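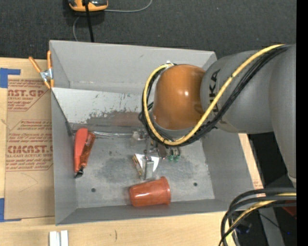 Gray sheet-metal bin on a light wooden tabletop, with a KUKA arm reaching in.

# Skumton Author Copy Box

Signed paperback sets for novelists, packed and mailed from Illescombe.

The Author Copy Box is for writers who sell signed books straight to readers. Pimum prints the paperbacks, you sign the bookplates at home, and we put the two together and mail them out under your name.

**What you get**

- 18 paperbacks, any mix of up to 3 titles
- Signed bookplates, stuck inside the front cover
- One bookmark per copy, printed from your cover art
- Plain brown mailers, with your return address if you want it

**Price:** $745 per box, postage within the US included. Bookplates have to reach us before we start packing.

Spines up to 2 inches fit the standard mailer. Longer fantasy novels and omnibus editions go in the Georgiou mailer – same price, but allow a few extra days.

Evangelia Kalogeropoulos used two boxes for the launch of her second romance and had the leftover copies sent to her for a library reading. Unsold copies can be stored with us until the end of August.

Orders for the fall release season close 28/08/2026. For hardcovers or foreign postage, write to Ermira Halilović at the Illescombe office before ordering.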